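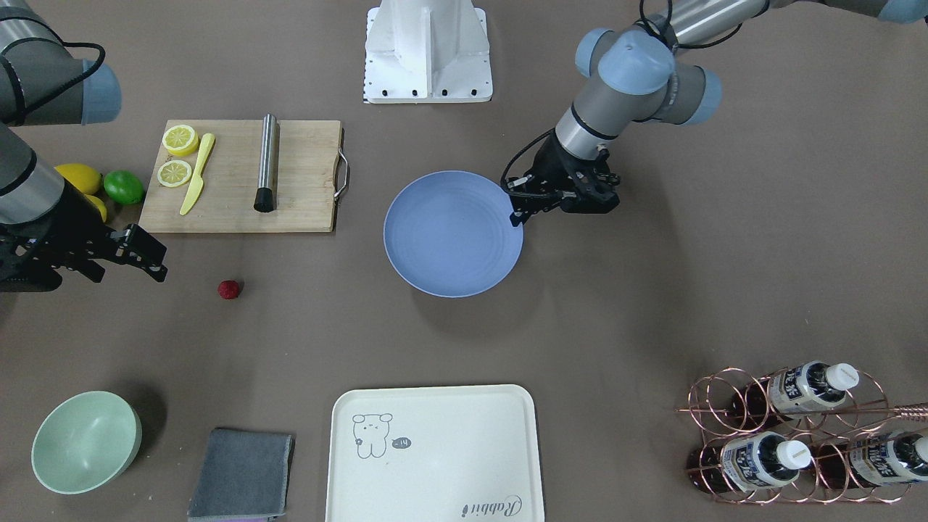 Brornach Kitchen Tabletop Set

Overview
Brornach covers drink and fruit preparation on a kitchen tabletop: cutting boards, knives, plates, muddlers, and fruit such as lemons, limes, and raspberries. Release 2 contains 1176 recordings across 32 layouts.

Contents
Each layout lists its items by name and starting place. Sliced and whole fruit are labeled separately – a lemon slice is not counted as a lemon.

Known limits
Raspberries are small and may be missed in labeling. 22 recordings have no item list.

Contact
Efren Malabanan, Clirier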